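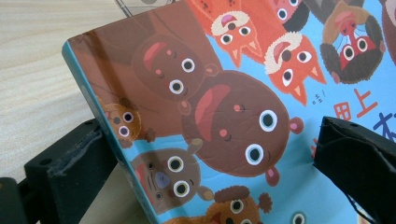

Zotcombe Book Repair has been mending other people's books since the day Roxana Neagu dropped her grandmother's cookbook in a sink and couldn't find anyone within two counties who would fix it. She taught herself, badly at first. The cookbook still smells of dish soap and opens flat in only one place, the page for stuffed cabbage, and she has made a great deal of stuffed cabbage. People hear "book repair" and picture calfskin and white gloves. We do get a Bible now and then, and once a ledger from a feed store that somebody had valued very highly in his own mind. Most of what comes through the door, though, is for people under the age of six: glossy light blue covers, cartoon animals packed in edge to edge, a big brown bear in the middle with a round face and white rings around his eyes. These are the books that get read four times before bed and then slept on. A first edition has an easy life by comparison.

Who we are

There are two of us. Roxana does the sewing, the gluing and the worrying. Tadeo Vergara came in to pick up a dictionary, pointed out that our invoices were being kept in a salad bowl, and now runs the front counter, the mail orders and the salad bowl, which he has relabeled. He also does cloth covers, having been an upholsterer in an earlier life. He will tell you that a book is a very small couch. We have asked him to stop telling customers this.

The shop is in the old Enache shoe store, and we never took down the shelves, so your book will spend its stay with us in a slot marked for a men's size 9. The foot measurer came with the lease. Children are welcome to use it.

What we do

We reattach covers. We rebuild spines. We put pages back in, including pages that arrive in a separate sandwich bag with an apology. We flatten corners that have been chewed, by whomever. We can copy a missing page if you can find us another copy of the book to work from, and we will try hard to match the paper, and you will still be able to tell if you go looking. Please don't go looking.

We clean off crayon when it can be cleaned off. Ballpoint is generally there for life. If the writing is a child's first go at his own name, we'll call you before we touch it, as we learned to do after one very quiet phone call in our first year.

What we don't do

We don't appraise. We have no idea what it's worth. Tadeo has a guess, and his guess has never been right, and you are free to hear it.

We don't do electronics, so a book that used to moo will come back to you silent. Some parents have offered to pay extra for this.

We don't do rush jobs the week before Christmas. Glue dries at the speed it dries at. The rest of the year we're usually done in 4 weeks, and when we aren't, you'll hear from us before you have to ask.

About the glue

A lot of you write in about the glue. For paper we use plain wheat paste that Roxana cooks on a hot plate in the back, and the smell of it, somewhere between oatmeal and wet cardboard, is the smell of the shop. For spines we use a paste sold under the name Drimero, which comes in a tub with a lid that was designed by an enemy. Please don't use tape before you bring the book in. We know you already have. Bring it anyway. Getting old tape off is most of the job and most of the bill.

Prices

Simple repairs start at $20. A full rebind costs more than a new copy of nearly anything, and we'll say so at the counter, and about half of you will nod and hand the book over regardless. We quit arguing with that some time ago. The new copy doesn't have the jam on page eleven.

The evening class

Every April we run a class for anyone who wants to learn to do this at home. It meets in the back room at 7 p.m. and seats as many people as we have bone folders, minus the one Tadeo sat on. Bring a damaged book you don't love. Everyone ignores this and brings one they do. Nobody has ruined one yet, although a field guide to ducks now runs from back to front, and its owner says he prefers it.

Finding us

We share a parking lot with Runex Dry Cleaning, who are patient people, and who have a small pile of picture books they accepted by mistake. If you dropped one off and it came back with a coat hanger, that was them. Our door is the one to the left, with the boot painted on it. Push hard, it sticks when it rains.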